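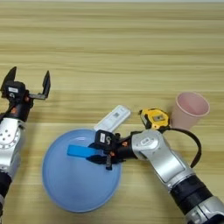
Lumach tabletop tempering machine: review

Type: bowl temperer with scraper and removable baffle
Capacity: 2 kg
Used with: dark, milk and white couverture, plus one bean-to-bar dark
Bought at retail from Dilari

I make filled chocolates and plain bars for a Wednesday market, and until March I tempered everything by hand or by seeding in a plastic bowl. The Lumach replaced that method for dark and milk. These notes cover the machine as sold, with the stock bowl and the stock scraper.

Construction

The base houses a heating lamp, a fan, the bowl motor and the controller. The bowl is stainless steel and turns against a fixed baffle that divides it in half. Solid chocolate goes behind the baffle and melted chocolate collects in front. The probe is mounted on the baffle and sits in the melted half, where it should be, but it reads correctly only when the tip is covered. With a small batch the tip is partly exposed and the display reads low. The manual gives no minimum fill. In my use, half a bowl is the practical lower limit.

The baffle clips are the weakest part. They are thin and need to be pressed in evenly on both sides. If one side is loose, the baffle rides up on unmelted pieces and the scraper leaves a film on the wall of the bowl. That film sets, comes away later as flakes, and ends up in the molds.

Controls

There are three buttons and a two-line display. Presets exist for dark, milk and white. Each preset runs through melt, cool, seed and hold, and beeps when it wants seed chocolate added. The presets can be edited, and the edits survive a power cut. To change the hold temperature during a batch you have to leave the hold stage, which turns the bowl off for a few seconds. This does no harm, though it is an odd choice for the setting that gets changed most.

The beep can't be turned down. It is loud enough to hear from the next room with the door closed.

Performance

Melting a full bowl of dark callets takes some 20 minutes. Block chocolate takes longer and should be chopped fairly small, or the pieces jam between the baffle and the bowl. Cooling is slower than melting and depends heavily on the room. On a warm afternoon the fan could not bring milk chocolate down to the seeding point until I opened a window. The machine has no active cooling, and the sales copy is vague on this.

Once in temper, the hold is good. I checked against a separate probe thermometer at the front of the bowl and the two readings stayed within half a degree through a full afternoon. Dark bars released cleanly from polycarbonate molds, with an even shine and a sharp break. Milk bars did the same after I lowered the hold slightly from the preset. White was less consistent: two of the six batches showed faint streaks on the back, and I still do white by hand.

The bean-to-bar dark was a single-origin batch from Savard, made without added cocoa butter. It was too thick for the machine. The motor turned it, but the scraper pushed it into a ridge and the probe read the ridge. Adding cocoa butter solved this. Anyone working with two-ingredient chocolate should plan on it.

The bowl thickens gradually over a long session as the chocolate over-crystallizes. Raising the hold a little every hour or so keeps it fluid. The manual mentions this in one sentence near the back.

Cleaning

The bowl, baffle and scraper lift out and can be washed by hand. Everything must be completely dry before it goes back. I let the leftover chocolate set in the bowl, put the bowl in the refrigerator briefly, and knock the disk out in one piece. The housing has a seam around the motor shaft that collects drips. A wooden skewer reaches it.

Compared with seeding by hand

By hand, a batch that size takes me less time than the machine does. The gain is in what happens afterward. A hand-tempered bowl has to be rewarmed constantly while filling 16 molds, and the Lumach holds the whole batch ready. For one or two molds at a time it is slower and there is more to wash.

Ivars Ots, who repairs kitchen equipment and looked over the base for me, thought the motor was reasonably sized and the fan was not. He would expect the fan to fail first. It is held by ordinary screws and could be replaced.

Good: stable hold, editable presets, bowl lifts out easily
Bad: baffle clips, low reading on small batches, weak cooling in a warm room, volume of the beep

Recommended for dark and milk in half-bowl batches or larger. A spare scraper is worth ordering with the machine, as Dilari ships it free with the first order and charges postage later.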